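Moreira Kitchen Gallery: Steaming and Sifting

Catalogue group 33 covers round-form kitchenware with yellow trim. Entries are listed by form, then by fittings. Colour is recorded under daylight lamps, so trim may look different on a home monitor.

Item 909 — steamer, bamboo, two-tier, woven lid with yellow knob. Item 79 — sieve, yellow plastic rim, fine woven mesh, pale wood inner wall. 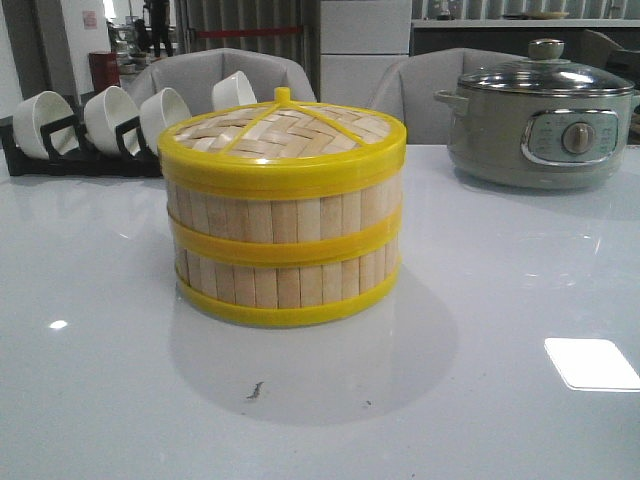

Both on the white gloss table, steamer first, then sieve.

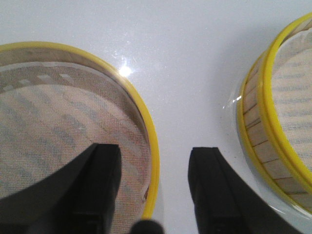 Dimensions are held in the Stondik index and are not repeated on gallery pages. Corrections to catalogue entries should quote the item number. Group 34, graters and peelers, will be added in December.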